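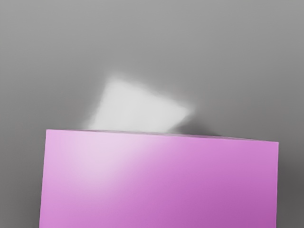 Yao-tsung Lo wrote back after last week's class that he still did not see why a firm would ever quote a price below its full cost, and asked whether the Gisler case was a mistake by the people who ran it. Several of you had the same question, so these notes start there and then move on to the material for the problem set.

Unit 4. Costs and short-run pricing

1. The Gisler case again

Gisler makes storage boxes. Its full cost per box is 20 dollars. Of that, 12 dollars is material, wages paid by the piece, and packing. The other 8 dollars is rent, insurance and the office, spread over the boxes the firm expects to make in a month. A buyer, Omari, offers 15 dollars a box for one order of 500.

If Gisler has idle space and the order does not push out other work, the sum looks like this:

Money in: 500 x 15 = 7,500
Added cost: 500 x 12 = 6,000
Left over: 1,500

The rent is paid whether the order is taken or refused. Refusing it leaves Gisler 1,500 dollars worse off for the month. The price is below full cost and the order still pays.

Yao-tsung is right that this cannot go on for every order. If all boxes sold at 15 dollars, the firm would earn 3 dollars a box toward 8 dollars of fixed cost, and at its normal volume it would lose money. It could stay open until the lease ran out and then it should close or move.

2. Terms

Fixed cost: does not change with output over the period we are looking at.
Variable cost: changes with output.
Marginal cost: the cost of making one more unit.
Sunk cost: already spent and cannot be recovered.
Contribution: price minus variable cost per unit.

Fixed and sunk are often mixed up. A monthly lease that can be ended with notice is fixed for this month but it is not sunk for next year. A sign painted with the firm's name is sunk on the day it is paid for. On the exam, say which period you mean before you call anything fixed.

3. Choosing the period

The short run is any period in which at least one input cannot be changed. It has no set length in months. A street stall may be able to change everything in a week. A cement plant may need years.

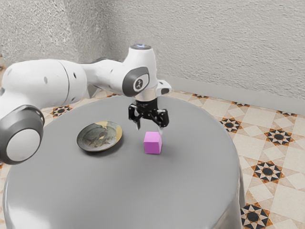

The same cost can therefore move from one column to the other when the period gets longer. Salaried staff are the usual case. Over one month their pay is fixed. Over a year the firm can hire or let people go, and the pay belongs with variable cost. In the reading, Kurklow treats supervisors as fixed and Prendo treats them as variable. Both are correct for the period each firm is planning for, and you cannot compare their unit costs until you put them on the same basis.

4. When the firm is full

Go back to Gisler and suppose there is no idle space. Taking the Omari order means turning away 500 boxes that would have sold at the usual price of 22 dollars. Each of those boxes has a contribution of 10 dollars. The order has a contribution of 3 dollars a box. The firm gives up 5,000 dollars to get 1,500. It should refuse.

The cost figures in the books are the same in both versions. What changed is the opportunity cost, and the books do not show it. Most wrong answers on last year's exam came from leaving this out.

5. Limits of the rule

Regular buyers may hear about the low price and ask for it too. Some customers will wait for the next special offer. A firm that fills up with low-price orders may have no room when a better one arrives. These points are hard to put a number on, but a written answer should mention at least one where it fits the case.

6. Problem set

Do questions 1 to 4. Show the contribution per unit in each one. For question 2, work the answer twice, first with idle capacity and then without. In question 3 the delivery van has already been bought and can be resold, so only part of its price is sunk.

Due December 12, 2022, at the start of class. The February resit covers Units 1 to 4 and uses the same table of cost terms.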